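Subject: Re: Keeping the small metal pieces sorted on the bench
Reading time: 2 min

Hello everybody, and thank you for all the kind notes after my last message.
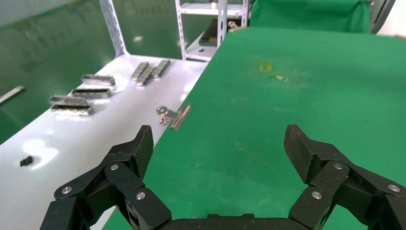
How do you keep small metal parts from getting mixed up when several people share a bench? Give every kind of part its own patch of the work surface, and put one kind away before you bring out the next.

I know that sounds almost too simple, but it is what finally worked for us. Wilmer had asked about it last week, and I'll leave his message in here so those who joined in November can follow along.

On Wednesday, Wilmer Zapata wrote:
> Our bench is a mess by noon. The slotted frames end up in
> with the segmented bars, and I spent 30 minutes yesterday
> picking them apart. Do you use trays? Bins? And does a
> shiny white top bother your eyes? Imelda wants to cover
> ours with green matting from end to end.

Wilmer, I feel for you! We began with bins, the stacking kind, and everybody hated them. You can't see to the bottom, and the frames hook onto each other when you reach in. Then Dagmar Halás talked us into laying things right out on the white top, the frames in one group and the segmented bars next to each other a little farther back, and we have stayed with that ever since. Silver parts on white are easy enough to spot once you know where to look, and anything black jumps out at you from across the room.

As for the shine, yes, a glossy top does throw the light back at you. I moved our lamp off to the side and that helped a good deal. But please tell Imelda not to cover the whole thing! We like having both - the white for laying out, and the green mat for the actual work. Parts slide on the glossy side if you bump them, and a mat is kinder when you drop one.

Two little habits I would pass on. Lay the frames so they don't overlap, even if you are in a hurry, or you will pick up two and only notice later (ask me how I know). And when a batch is finished, count it back into its box before lunch. Our Marquez box holds 89 frames when it is full, and last month we were 11 short until Ronaldo found them under a catalog.

I still haven't settled what to do with the odd bits that belong to no set at all. At the moment they live in an old Wudarico tin, and it is getting full. If anyone has a better idea I would love to hear it.

Warmly,
Erlinda Pangilinan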